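Daltano publishes first results from hand-held gripper comparison

4th May

Daltano has released the first results of its comparison of hand-held grippers for recording household cloth handling. The test set two finger designs against each other on the same tasks, with the same wide-angle camera settings and the same operators. One design comes from Momine and uses a stiff parallel jaw. The other, from Tritby, has a jaw that gives slightly under load.

The work was done in furnished homes. Daltano had run an earlier round on a bench with cut squares of cotton, and the ranking from that round did not hold once whole garments were used. Bench squares have one thickness. A knitted top has seams, cuffs, linings and trim, and the jaw may close on any of them.

Operators recorded 3781 episodes in all. Each episode covered one grasp, one lift and one placement on a bed, chair or table. There were 16 garment types on the list, from thin sleepwear to padded jackets, and every type was handled with both jaws. An episode was marked as failed if the garment left the jaw before placement, if the jaw picked up the bedding along with the garment, or if the camera lost sight of the contact point for more than six seconds.

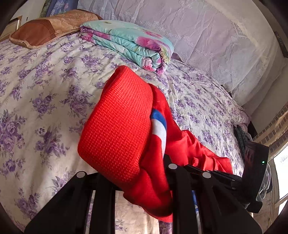 Of the episodes recorded, 451 were marked as failed. Most of these came from two causes. Smooth fabric slid out of the stiff jaw when the grasp was made near a hem, and thick knits pushed the compliant jaw open far enough that the second layer was missed. Neither design was better across the full list. The stiff jaw did well on ribbed and textured knits, where the surface gives the pads something to hold. The compliant jaw did well on thin woven cloth and on anything with a lining.

Bedding was a separate source of trouble. On a plain sheet pulled tight, both jaws came in low and closed cleanly. On a loose bedspread the lower finger tended to catch a fold of the cover. Operators learned to approach at a steeper angle, and Daltano has kept the episodes from before and after that change in separate folders so that users of the data can choose.

The camera results are shorter. A very wide lens keeps the jaw and most of the work surface in view together, at the cost of strong bending toward the edges. Daltano tested a narrower lens on a small subset and dropped it, as the garment often filled the view during the lift and position tracking was lost. Patterned surfaces helped tracking. Plain white sheets in even light gave the worst position estimates of the whole test, and the report recommends placing a printed cloth or blanket somewhere in view when working on them.

Exposure was left on automatic. In rooms with a bright window behind the work, the black parts of the tool lost detail first, and the pad edges were hard to find in software. A fixed exposure setting was tried in two homes and gave steadier images but needed resetting in each room. The report makes no firm recommendation on this point.

Data from the test has been passed to Rattanakul, which will train the same control policy on each half and run it on a fixed arm fitted with the matching jaw. That stage is meant to show how far the recorded differences carry over to a robot, where wrist speed and grip force are limited in ways that a human hand is not. Results are due in July.

The full table of failures by garment type and jaw is included with the report. Pad wear was logged but is not yet part of the published figures. Replacement pads were fitted to both tools partway through the test, and episodes recorded with the new pads carry a separate tag.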